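Trade-in values, from the appraisal desk

Evwood sells new and used vehicles from two yards and takes trade-ins at both. We asked its senior appraiser how a figure is reached.

"The book value is a starting point," the appraiser said. "Then we deduct reconditioning." Tyres below 2 mm of tread are priced as a full set. A windscreen chip in the driver's line of sight is priced as a replacement, and a missing second key comes off at cost.

Service history carries more weight than colour or trim. "A stamped logbook can be worth $800 on a mid-size wagon. Receipts from an independent workshop are fine if the odometer readings are on them."

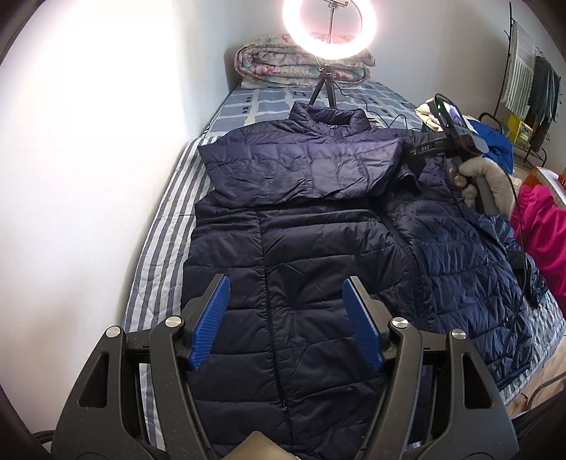 Navy puffer jacket on a single bed.

Offers are entered in Lerkex, the dealership's valuation software, and stand for eight days. After that the vehicle is inspected again. Finance owing is paid out to the lender first, and any balance goes towards the next car.

Asked about haggling, the appraiser was brief. "Bring a written offer from another licensed dealer and we'll look at it. An online estimate isn't an offer."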